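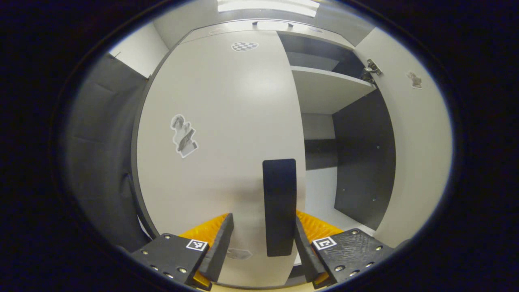
アクションゲームの「手応え」は、どの段階で決まるのか。

入力を受け付けてから画面と音が反応するまでの段階で、大部分が決まる。敵の強さや武器の数値が影響するのはその後である。今回の講義では、この入力から反応までの部分を扱う。

ゲームデザイン基礎 第2部 配布資料
戦闘の手応えと難易度の調整

1. 用語の確認

この資料では次の言葉を使う。前回の資料と定義が少し違うものがあるので注意すること。

予備動作:攻撃判定が出る前の動き。プレイヤーの攻撃にも敵の攻撃にもある。
持続:攻撃判定が出ている間。
硬直:攻撃判定が消えてから次の行動が取れるまでの間。
先行入力:硬直中に押されたボタンを覚えておき、硬直が終わった時点で実行する仕組み。
ヒットストップ:攻撃が当たった瞬間に、攻撃側と被弾側の動きを短く止める処理。

「硬直」は教科書によっては持続を含めることがある。レポートで使う場合は、どちらの意味かを最初に書いておく。

2. 予備動作の長さ

毎秒60コマで動くゲームの場合、敵の大振りの攻撃には予備動作を30コマほど与えることが多い。0.5秒にあたる。これより短いと、初見のプレイヤーは見てから避けることが難しくなる。長くすれば避けやすくなるが、敵が複数いる場面では、待っている間に別の敵の攻撃が重なる。1体で調整した数値を集団戦にそのまま持ち込まないこと。

プレイヤー側の予備動作は、敵よりかなり短くするのが普通である。ただし、重い武器で予備動作を削りすぎると、見た目の重さと操作感が合わなくなる。この場合は予備動作を残し、代わりに途中で回避に移れるようにする方法がある。回避に移れる時間の範囲は、動作の前半だけにするか全体にするかで、武器の性格が大きく変わる。

3. 事例:Jistska

演習で使うJistskaは、廃坑を舞台にした三人称視点のホラーアクションである。開発はAndent。授業で扱うのは序盤の坑道と、最初のボス戦までとする。

この作品の武器は、手斧と信号銃の2種類しかない。手斧は予備動作が短く、硬直が長い。空振りすると反撃を受けやすいため、プレイヤーは敵の攻撃を避けてから振るようになる。信号銃はその逆で、構えるまでに時間がかかるが、撃った後はすぐに動ける。両方の時間配分を比べると、どの距離で戦わせたいのかが読み取れる。

ボスの耐久力は1450に設定されている。手斧だけで倒そうとすると戦闘が長引くが、背面の弱点に信号銃を当てると体勢を崩し、その間は手斧の威力が上がる。説明文はなく、坑道の途中に出る小型の敵が同じ弱点を持っていて、そこで一度試せるようになっている。

難点もある。ボス戦の部屋が狭く、壁際ではカメラが寄りすぎて予備動作が見えない。30コマの予備動作も、画面に映っていなければ意味がない。攻撃の速さに不満を持つプレイヤーの感想を読むと、実際にはカメラの問題を指している場合がかなりある。感想の言葉をそのまま原因として扱わず、録画で確認する。

4. 事例:Pereck

PereckはPongsiriが開発した横視点のアクションで、Jistskaとは考え方がかなり違う。先行入力の受付が長く、連打しても技がつながる。ヒットストップも強めにかけてある。

触り始めは気持ちがよい。一方で、先行入力が長いため、途中で避けようと思っても覚えられた攻撃が先に出てしまう。中盤以降で被弾が増える原因の一つになっている。回避の入力があったときに先行入力を消去すれば改善するが、連打でつながる感覚は少し弱くなる。どちらを取るかは対象とするプレイヤー次第で、正解が一つあるわけではない。

得点の表示にも触れておく。最初の面を普通に進めると、終了時の得点は3097前後になる。面の評価はこの得点で決まるが、時間と被弾数の内訳が表示されないため、何を直せば評価が上がるのか分かりにくい。手応えは戦闘の最中だけの問題ではなく、結果の伝え方にも関わる。

5. 難易度の調整で変えるもの

難易度を上げるとき、敵の耐久力と攻撃力だけを上げる作品は多い。作業量は少ないが、戦闘時間が延びるだけになりやすい。ほかに変えられる項目を挙げておく。

・敵の攻撃の間隔
・同時に攻撃してくる敵の数
・予備動作の種類(速い攻撃と遅い攻撃の混ぜ方)
・回復手段の配置
・やり直し地点の間隔

予備動作そのものを短くする場合は、音の合図も同じだけずらすこと。映像と音がずれたまま提出されることが毎年ある。

やり直し地点は見落とされやすい。同じボスでも、直前から再開できるか、長い通路を歩き直すかで、感じる難しさは違ってくる。ホラー作品では緊張感を保つために間隔を広げることがあるが、同じ演出を何度も見せると怖さは薄れる。

6. 課題

Jistskaの最初のボス、またはPereckの最初の面を選び、攻撃を一つ取り上げて、予備動作・持続・硬直のコマ数を録画から測る。そのうえで、変更案を一つ書き、変更によって悪くなる点も必ず書くこと。分量はA4で2枚以内。録画は各自の環境で行い、設定は標準の難易度に統一する。

7月に配布した測定用紙をそのまま使ってよい。紛失した場合は、欄を自分で作っても構わない。提出先は講義ページの課題欄とする。

次回はカメラと視認性を扱う。Jistskaの坑道の区間を先に遊んでおくこと。

最終更新:2025年9月13日
いいね 2 コメント 0
お問い合わせ | 資料の無断転載を禁じます | ページの先頭へ戻る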